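Mahuika reprint: sheet changes and what they mean for set builders

10 Jan 2019

Runus has confirmed that the Mahuika base set goes back to press and will reach shops in April. The checklist stays at 168 cards. Numbering, card fronts and player selection are the same as in the first printing. The differences are in the stock, the backs and the way the packs are collated, and all of them matter to anyone part way through a set.

Stock. The first printing used a thin board with a gloss coat on the front only. The reprint is coated on both sides and is slightly thicker. A complete reprint set will not fit the box sold with the first printing, and Runus says it has no plans to make a larger one. Standard nine-pocket pages take either version. Tight sleeves should be tested on a common card first, as the extra thickness can catch at the corners.

Backs. The copyright line on the reprint ends with a small letter R. This is the only printed mark that separates the two versions. It sits below the statistics box, at the right, and is easy to miss under a sleeve. Sellers listing single cards should show the back. The three error cards from the first printing have been corrected, so the uncorrected versions can only come from first printing packs.

Collation. First printing boxes were known for long runs of the same cards, caused by sheets being cut and stacked in order. Eson, which now does the packing, shuffles the cut cards between stacks before they go to the wrapping line. The practical result should be fewer doubles within a box, though a complete set from one box is still not promised. Pack size and recommended price are unchanged.

Inserts. The foil inserts are not being reprinted. In their place is a parallel limited to 200 copies of each card, with the number stamped on the back in silver. Parallels are spread across the whole print run and there is no fixed rate per box. The redemption cards from the first printing expired last year and will not be honoured against the new stock.

Mixed sets. For club purposes a set is treated as complete if all the numbers are present, whichever printing they come from. For the display class at Groldale, the rules ask for one printing throughout, and entries with mixed backs will be moved to the open class. Members who entered a first printing set last year do not need to register it again.
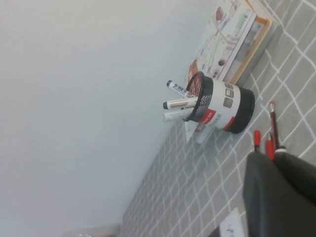
Grey patterned tablecloth against a pale wall.

Trading. The swap list now has a separate column for reprint cards. Please fill it in even where you have no preference, as blank entries are read as first printing. Each member may post up to three want lists at a time. Old lists will be cleared when the reprint goes on sale, so keep your own copy if you need one. Postage remains the responsibility of the sender unless both sides agree otherwise in writing.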